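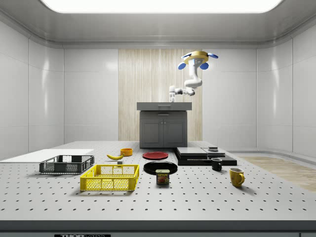

Most of what we learned about stone lifting at the Hiltport Gathering came from standing beside the lifters' ring and getting in the way. The ring has no fence and no painted edge. It's a patch of grass worn down to dirt in the middle, and the crowd makes the rest of it by leaning in when somebody steps up to the stone and drifting back out toward the tea tents when the lift is over. In a built interior the eye gets more help: a tall panel of pale wood centred on a back wall, with white on both sides of it (Figure 3), already gives you a middle to look at before anyone has walked in. At Hiltport the middle has to be made again for every lift, and a good part of this section is about how that gets done, and by whom, and what happened on the afternoon when it didn't work very well.

### 4.2 Making a ring

We should say first that the people we spoke to didn't all agree there was anything to explain. Savita Rathore has called the lifting for longer than either of us has been coming, and when we asked her how the crowd knew where to stand she laughed and told us they stood where they could see. That is a perfectly fair answer, and we have tried to keep it in mind whenever our own account started to get too clever. Still, of the 29 people we interviewed at length, a good many went on (usually over a second cup of tea) to describe quite particular habits: older spectators bring low chairs and are let through to the front, children sit in the gaps between the chairs, and the families of the lifters gather on the uphill side, where the shade comes first. A newcomer who stands in the uphill shade without knowing any of this is not told off. Somebody will offer them a sandwich and, a little later, a seat further round.

The caller does a great deal of the work. Rathore begins well before the lifter is ready, giving the name and the home district, then who taught them, and then, if there is time, a story about the teacher. We had first put these stories down as filler while chalk was found and belts were done up. Naveen Pathak, who lifted for many years and now looks after the stones, put us right on that with great patience. The story, he said, is when the lifter gets to stop being nervous, and it's also when the crowd comes in. Going back over our field notes with this in mind, we found that the ring did tend to tighten during the story, well before anyone touched the stone.

### 4.3 The move to the oval

The Gathering held in October 2024 was the first to put the lifting on the town oval, following the sponsorship agreement with Drimetti described in Section 2. Paid entry was counted at the gate for the first time too, and the figure given to us was 1,345. The organisers had good reasons for the move, and we don't want to be unfair to them. The old ground floods, the parking is dreadful, and the path down from the road is hard going for anyone with a pram or a walker. Our survey, which drew 813 usable responses, shows that these improvements were noticed and very much welcomed.

The lifting itself was another matter. A rope had been strung around the ring at a sensible distance, with the loudspeakers outside it, and the caller was given a small stage at the northern end. Eight district teams took part, as they had on the old ground, and the lifting was by all accounts excellent. But the crowd stayed at the rope. It couldn't come in during the stories, and with Rathore's voice arriving from behind them many people turned around to see where it was coming from. Zodwa Mabaso, lifting for the Mathur district, told us she had never had so many people watching her and had never felt so much on her own. She was quick to add that she'd do it again, and that the showers at the oval were lovely.

By the last round some adjustments had been made, none of them planned as far as we could find out. Akash Sisodia, one of the marshals, let the low chairs in under the rope on the uphill side (the oval is very nearly flat, but people had settled on an uphill side all the same). The children followed the chairs. Rathore then left her stage, with the microphone cord paid out behind her as far as it would go, and told the final teacher's story from the grass.

We take this as some support for the argument made in Section 3, that spectators at traditional games are better thought of as taking part in the event than as receiving it. We'd also offer a caution. It would be easy to make the old ground sound better than it was, and several respondents with sore knees asked us very directly not to. How the oval might be laid out to keep both the level path and the moving edge of the crowd is taken up in Section 5, where we draw on the seating plans that Mohit Tiwari kindly shared with us from the Novon games.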